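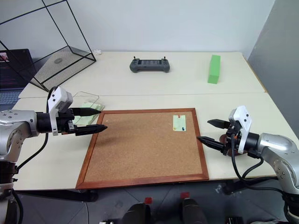
2022년 6월 19일 작업 노트
코르크판 다시 쓰기, 쪽지와 핀 규칙

오전에는 Votley 쪽 부품 목록 정리를 하려고 했는데 목록이 또 메신저에만 있고 종이로는 어디에도 없어서 그것부터 손을 댔다. 5월에 벽 코르크판을 떼어낸 뒤로 다들 쪽지를 책상 모서리, 서랍 앞면, 공구함 뚜껑에 붙이고 있다. 어제 서랍을 열다가 쪽지 하나가 서랍 뒤로 넘어갔고, 꺼내 보니 Otport로 보낼 케이블 길이가 적혀 있었다. 이미 다시 재서 보낸 다음이었다. 판을 다시 거는 쪽으로 정했으니 걸기 전에 눕혀 놓고 할 일을 다 해 두기로 한다.

먼저 판 상태부터.
코르크 면은 쓸 만하다. 손바닥으로 밀어 보면 가운데와 가장자리 느낌이 크게 다르지 않다. 예전 핀 구멍은 눈으로는 잘 안 보이고 손톱으로 긁으면 걸리는 데가 있다. 구멍이 몰린 자리는 판 위쪽 가운데인데 예전에 일정표를 계속 같은 자리에 꽂아서 그렇다. 거기는 핀이 헐겁게 들어간다. 메우지는 않고 당분간 비워 둔다. 전에 목공 본드에 코르크 가루를 섞어 메워 본 적이 있는데 굳고 나니 그 자리만 딱딱해서 핀이 튕겼다. 다시 하지 말 것.

나무 테두리는 마른 천으로만 닦았다. 물걸레로 닦았다가 코르크 쪽으로 물이 스며서 가장자리가 들뜬 판이 하나 있었고 그건 버렸다. 테두리와 코르크가 만나는 틈에 종이 부스러기와 먼지가 많이 끼어 있어서 붓으로 털어내고 마지막에 테이프를 둥글게 말아서 찍어 냈다. 청소기는 노즐이 코르크를 긁길래 중간에 그만뒀다.

휨은 눕혀 놓고 긴 쇠자를 대각선으로 대 봤다. 한쪽은 빛이 거의 안 새고 반대쪽은 가운데에서 조금 샌다. 걸어 놓으면 티가 안 날 정도라 그냥 쓴다. 장마철에 더 휘면 뒤에 각재를 하나 대는 걸로.

거는 위치.
문 옆 벽, 바닥에서 판 윗변까지 167 cm. 키가 작은 사람도 위쪽 핀을 뽑을 수 있고 아래로는 충전 선반에 안 걸리는 높이다. 지난번에는 이보다 높게 걸어서 위 칸은 늘 같은 쪽지가 남아 있었다. 나사 자리는 연필로 표시만 해 두었고 드릴은 2 mm로 먼저 길을 내고 들어간다. 벽이 석고보드라 앵커를 써야 하는데 앵커 통에 섞여 있는 것 중 회색은 콘크리트용이니 쓰지 말 것. 흰색이 맞다. 통에 라벨을 다시 붙여 둠.

조명은 그대로 둔다. 벽 쪽 등을 켜면 테두리 그림자가 판 위쪽에 살짝 지는데 쪽지를 읽는 데는 지장이 없다. 창 쪽 벽도 후보였지만 오후 해가 바로 들어서 종이 색이 금방 빠진다. 작년 일정표가 그랬고 나중에는 형광펜 표시만 하얗게 날아가서 무슨 표시인지 알아볼 수 없었다.

쪽지 종이.
여러 가지를 섞어 쓰던 걸 연한 초록 한 가지로 통일한다. 노란색은 주의 표시용 라벨과 헷갈린다는 말이 계속 있었고, 흰색은 코르크 위에서는 잘 보이는데 책상에 내려놓는 순간 다른 서류와 섞인다. 연두색은 상판 위에 있어도 금방 찾는다. 100장 묶음으로 주문하고, 다 쓴 사람이 서랍에서 새 묶음을 꺼내 둔다. Mushi에서 나온 묶음을 써 봤는데 뜯을 때 윗변이 조금씩 찢어진다. 천천히 뜯으면 낫다. 찢어진 장도 글씨 쓰는 데 문제없으면 그냥 쓰고 가위로 다듬지 않는다. 다듬다 보면 크기가 제각각이 되어 판이 지저분해진다.

접착 메모지를 써도 핀을 꽂는다. 접착만 믿고 붙여 놓은 것은 코르크에서 하루를 못 간 적이 많다. 코르크 가루가 접착면에 묻고 나면 다른 데 다시 붙이기도 어렵다. 문을 세게 닫으면 아래쪽이 들썩이다가 떨어진다. 핀을 꽂을 때는 종이를 먼저 판에 평평하게 놓고 손가락으로 누른 다음 꽂는다. 공중에서 종이에 핀부터 끼우고 판에 가져가면 꼭 비뚤어진다.
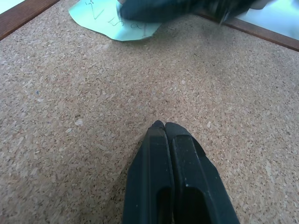
글씨는 크게, 굵은 펜으로. 얇은 볼펜으로 쓴 건 한 걸음만 떨어져도 못 읽는다. 특히 숫자와 영문을 붙여 쓸 때 사이를 띄울 것. 부품 번호에서 숫자 뒤에 오는 소문자가 다른 숫자로 읽혀서 Votley 브래킷을 잘못 꺼내 온 적이 있다. 소문자 a는 되도록 고리를 닫아서 쓰고, 숫자 1과 세로줄은 구별되게 밑에 가로획을 넣는다. 위아래가 헷갈릴 수 있는 쪽지는 윗변에 짧게 선을 하나 긋는다. 판을 눕혀 놓고 책상 반대편에서 읽는 일이 의외로 많아서 이건 꼭 했으면 좋겠다.

쪽지에 들어갈 내용도 정했다. 첫 줄은 물건이나 일 이름, 둘째 줄은 숫자나 번호, 맨 아래에 쓴 사람 머리글자. 날짜는 오래 갈 것에만 쓴다. 문장으로 길게 쓰지 않는다. 길어질 것 같으면 노트에 쓰고 쪽지에는 노트 쪽수만 적는다. 뒷면은 쓰지 말 것. 뒷면에 쓴 내용은 떼기 전까지 아무도 못 본다.

배치.
쪽지는 오른쪽 위부터 채운다. 문에서 들어올 때 먼저 눈이 가는 쪽이 거기다. 급한 것이 오른쪽 위, 나머지는 왼쪽으로 이어 붙이고 줄이 차면 아래로 내려간다. 테두리 안쪽에서 25 mm는 비운다. 테두리에 바짝 붙여 꽂으면 핀이 나무에 걸려서 끝이 휘고, 뽑을 때 코르크가 같이 뜯긴다. 판 왼쪽 아래는 도면 한 장을 접어서 꽂을 수 있게 비워 둔다. Zamer 도면이 제일 자주 걸릴 텐데 반으로 접으면 들어간다. 네 번 접은 건 부풀어서 아래 쪽지를 가린다.

색끈으로 칸을 나누자는 의견이 있었고 잠깐 해 봤다. 실을 핀에 걸어 팽팽하게 당겨 두면 처음엔 보기 좋은데 쪽지를 떼고 붙일 때마다 손에 걸린다. 한 번 걸리면 핀이 통째로 빠지고 실이 늘어진다. 뺐다. 칸이 꼭 필요하면 마스킹 테이프를 테두리 나무에 짧게 붙여서 눈금처럼 쓰는 정도로.

겹쳐 꽂기는 금지. 위에 덧꽂은 쪽지를 떼면서 밑에 있던 것까지 같이 떨어뜨리는 일이 반복됐다. 자리가 없으면 끝난 쪽지부터 뗀다. 그래도 없으면 그건 판 문제가 아니고 일이 밀린 것이니 다음 회의 때 말한다. 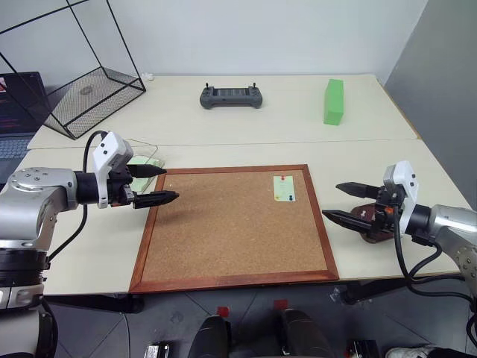 핀은 한 장에 몇 개를 꽂느냐로 말이 제일 길었다. 하나만 꽂으면 종이가 돌고, 위쪽 양 모서리에 둘을 꽂으면 아래가 말려 올라온다. 네 모서리는 튼튼하지만 떼는 사람이 귀찮아서 결국 찢어 낸다. 그래서 위 가운데에 하나, 아래 양쪽에 하나씩 세 개로 정했다. 지금 판에 꽂힌 연두색 쪽지가 그대로 견본이고, 위가 빨강, 왼쪽 아래가 노랑, 오른쪽 아래가 진한 파랑이다. 색은 처음에는 아무거나 쓰려고 했는데 이렇게 놓고 보니 빨강이 위라는 것만 지켜도 판을 어느 쪽에서 보든 종이 방향을 금방 안다. 아래 두 개의 색은 바뀌어도 된다.

꽂는 순서는 위 가운데부터. 위를 먼저 잡아 두고 종이를 아래로 쓸어내린 다음 아래 두 개를 꽂는다. 아래부터 꽂으면 가운데가 뜬다. 뗄 때는 반대로 아래 두 개를 먼저 빼고 마지막에 위를 뺀다. 핀은 돌리면서 빼면 구멍이 덜 벌어진다고 알고 있었는데 해 보니 잘 모르겠다. 비스듬히 꺾어 빼는 것만 피하면 될 것 같다.

깊이는 핀 머리가 종이에 닿을 때까지만. 더 누르면 종이가 패고 그 자리부터 찢어진다. 판 뒤에 얇은 받침이 있어서 힘을 주면 핀 끝이 받침까지 들어가는데 그러면 뺄 때 머리만 빠지고 바늘이 남는 수가 있다. 바늘이 남으면 손으로 잡지 말고 니퍼로 집어서 뺄 것. 남은 바늘은 면도날 버리는 통에 같이 넣는다.

핀 보관은 뚜껑 있는 낮은 통. 종이컵은 쓰러진다. 바닥에 떨어진 핀은 자석으로 찾는데 플라스틱 머리만 굴러다니는 경우는 눈으로 찾을 수밖에 없다. 의자 바퀴에 박힌 핀을 지난달에 빼냈다. 판 작업이 끝나면 판 아래 바닥을 한 번 쓸고 나갈 것.

눕혀 놓고 작업할 때 주의할 점 몇 가지.
판은 책상 앞쪽으로 당겨 놓아야 팔이 편하다. 다만 테두리가 상판 끝을 넘어가지 않게 한다. 넘어간 채로 누르면 판이 들린다. 상판 이음매 위에 걸쳐 놓으면 판이 까딱거리니 이음매 앞쪽에 온전히 올린다. 새 종이 묶음은 판 왼쪽에 두고 핀 통은 오른쪽에 둔다. 왼손잡이는 반대로 해도 되는데 끝나고 원래대로. 종이 묶음을 판 위에 올려놓고 일하지 말 것, 코르크 가루가 종이 사이에 들어간다.

판을 벽으로 옮길 때는 쪽지를 다 꽂은 채로 들어도 된다. 견본 쪽지 한 장으로 판을 세우고 가볍게 두드려 보는 시험은 아직 안 했다. 걸기 전에 해 볼 것. 여러 장일 때도 같은지는 걸고 나서 봐야 안다.

Otport 쪽에도 같은 규칙을 보낼지 물어봤더니 거기는 자석판이라 핀 얘기는 필요 없고 글씨와 배치 부분만 달라고 한다. 이 노트에서 두 부분만 옮겨 적어 보내기로 함. 자석판은 종이가 미끄러져 내려오는 게 문제라고 하던데 그쪽에서 알아서 할 일이다.

남은 일
앵커 박고 판 걸기. 걸고 나서 수평 다시 보기.
서랍과 공구함에 붙은 옛 쪽지 걷어서 살아 있는 것만 새 종이에 옮겨 쓰기. 누가 썼는지 모르는 것은 일주일 꽂아 두었다가 버린다.
굵은 펜 더 꺼내 놓기. 지금 나와 있는 것은 끝이 갈라졌다.
Zamer 도면 최신본 확인하고 접어서 왼쪽 아래에.
Votley 부품 목록. 오늘 못 했음. 판을 건 다음 쪽지로 먼저 나눠 적고 그걸 보고 표로 옮긴다.

추가. 저녁에 다시 보니 테두리 모서리 이음 한 군데가 손톱이 들어갈 만큼 벌어지려고 한다. 본드를 얇게 밀어 넣고 고무줄로 조여 하룻밤 두면 될 것 같은데, 클램프를 쓰면 나무에 자국이 남으니 고무줄이 낫겠다. 걸기 전에 이것부터. 본드가 코르크 쪽으로 흐르지 않게 안쪽에 테이프를 먼저 붙일 것.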